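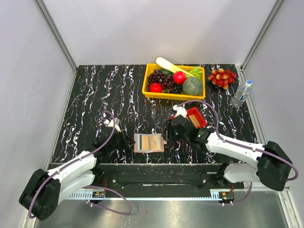

Flasten Fermentation and Preserving Group, Workshop Notebook

2022-09-25

Came in on a Sunday because the leek kraut was getting pushy and I didn't want to mop the shelf again. Opened jar 17 first (the one with the dented lid) and it let out a good long hiss. Smell is sharp and green, a bit of onion, nothing funky. I'm really happy with this one!

Brine notes so I stop redoing the math on scrap paper: 2000 grams of sliced leek, 24 grams of salt per kilo, so 48 grams in all. The July batch was saltier and I still can't finish a forkful of it, so I'm staying down here unless somebody talks me out of it. White parts only this time. The greens went stringy last round and I was picking them out of my teeth all through lunch.

Apple vinegar, the Vidal crock: mother is thick and pale, sitting right at the top. Tasted it, still sweet, needs more time. I moved it off the windowsill to the low shelf behind the door, so please don't panic when it's gone. The cloth on top was filthy and I swapped it for a clean one.

Grapes I'm less sure about. I want to try them whole in vinegar with bay and peppercorn, skins on, and my one attempt at home came out like little sour raisins. Maybe prick them first? If anyone has the Plemon pickle book, could you leave it on my desk, I think there's a recipe near the back.

Still to do: relabel everything on the top shelf, the marker rubs off when the jars sweat. pH strips are down to the last few. Need to order lids, wide mouth, the plain ones.

Checking jar 17 again tomorrow before coffee.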